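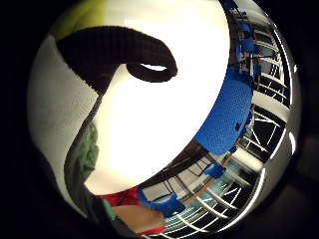

Fuvbridge Learning Centre
Centre diary: entry for July 21, 2022
Entered by Sidra Arain, Programme Office

The main room was opened at 8.15 for the second day of bag preparation ahead of the summer school. Present for the full day were the undersigned, Faisal Mengal and Shazia Dhanial. Sang-wook Bae joined at midday from the Wundby office and remained until close. Bushra Hayat attended for the afternoon review.

The windows on the car park side were opened on arrival, the room having held the heat of the previous days. The blue chairs had been left in their meeting arrangement by the evening language class. Enough of them were moved back to give a clear route between the tables and the store door, and the rest were left where they stood, as they are useful for resting bags on while the straps are being adjusted. The evening class has been asked before to return the furniture to the walls. A further note has been sent to the tutor.

Work resumed on the white bags. The order placed with the supplier in the spring was for 200, and the delivery note agrees with the order. The count taken by Mr Mengal on Wednesday gave 206. He repeated it this morning before any packing was done and arrived at the same number. The supplier has been informed by email and has been asked whether the additional bags should be returned or kept. Until a reply is received they are to stay in the store, unpacked, on the shelf below the first aid box.

The bags are delivered flat, with the strap folded inside. Each one has to be opened out, the strap drawn through and checked for twists, and the length set before anything is put in. Ms Dhanial found that the strap is best adjusted with the bag held upright against the body and one hand beneath it. When it is laid on the table the strap tends to curl back on itself and the twist is missed. This method was adopted by everyone from the middle of the morning and the work went more quickly afterwards.

A small number of straps were found to be stitched with a half turn at one end. These bags are sound and will carry their contents, but they sit awkwardly on the shoulder. They have been put to one side for the use of staff. The undersigned has tried one and considers it acceptable for short distances.

The white fabric marks very easily. Two bags were soiled before ten o'clock by newsprint from the packing paper, and one by a ballpoint pen left open on the table. Staff were asked to wash their hands after handling the printed material and to keep pens in the tray. The tables were wiped down and covered with clean lining paper from the kitchen cupboard. It is recommended that a darker colour be considered next year. Mr Mengal has asked that his view be recorded separately: white is easier to label, and children can find their own bag more readily in a dim cloakroom. Both points will be put to Ms Hayat when the next order is prepared in December.

Contents were packed in the order agreed at last week's planning meeting. The exercise book goes in first, flat against the back, followed by the timetable card in its sleeve, the pencil case, the drinking bottle and the folded sun hat. The letter to parents is placed last so that it can be reached without unpacking the rest. Yesterday several bags were packed with the bottle first and the books bent around it. All of those were emptied and done again this morning, and the books were pressed under the atlas volumes until lunch. Most have recovered. Those that have not will be used as scrap for the drawing sessions.

The name labels arrived from the printer at 11.30 and were checked against the enrolment list. Three names were misspelt. Corrected labels have been requested and the relevant bags are being held on the windowsill table with a handwritten slip in each. The printer's invoice carries the reference 1086, which should be quoted in all correspondence about the corrections. The undersigned would ask colleagues not to correct labels by hand, however neatly, as was done last year.

Lunch was taken in the kitchen from 12.45. Mr Bae brought flatbreads and a large dish of aubergine from home, and thanks are recorded. No food was taken into the main room. The kitchen tap is again slow to shut off and the washer should be looked at before the summer school begins.

In the afternoon the finished bags were moved to the store in the order of the class groups. The Mahawong group, being the youngest, will collect first on the opening morning and their bags have therefore been placed nearest the door. The Cosis group follows. It had been proposed that the bags be hung by their straps from the coat rail, and this was tried. The rail bowed noticeably under the first row and the bags were taken down again and stood on the shelves. The straps are to be tucked in behind so that they do not catch on the shelf brackets when a bag is lifted out. Ms Dhanial caught one in this way and brought down the bag beside it. The bottle lid held.

Ms Hayat reviewed the work at 3.30. She opened a selection of bags from each shelf and was satisfied with the order of the contents. She asked for one change, namely that the letter to parents be folded once only, so that the heading shows when the bag is opened. The letters already packed are folded twice. After some discussion it was agreed that those would be left as they are and that the single fold would apply to all bags packed from this point. She also asked that a chair be kept permanently beside the store door for any parent waiting with a small child, and one of the blue ones was set there before she left.

The main room was cleared from 4.20. Lining paper was removed and put out for recycling, the floor was swept, and the offcuts of label backing were picked up by hand, as the vacuum cleaner does not lift them. One pencil case was found beneath the radiator. It could not be established which bag it belongs to. The undersigned will go through the last shelf in the morning, since it was packed nearest to that side of the room.

Matters carried forward: reply from the supplier concerning the additional bags; corrected labels, reference as above; kitchen tap; sun hats, of which a further 20 are expected from Wundby by van and should be signed for at the side entrance. Mr Bae has the delivery driver's telephone number and will ring if the time changes.

The store was locked at 5.05 and the key returned to the office drawer. The windows were closed by Mr Mengal.

S. Arain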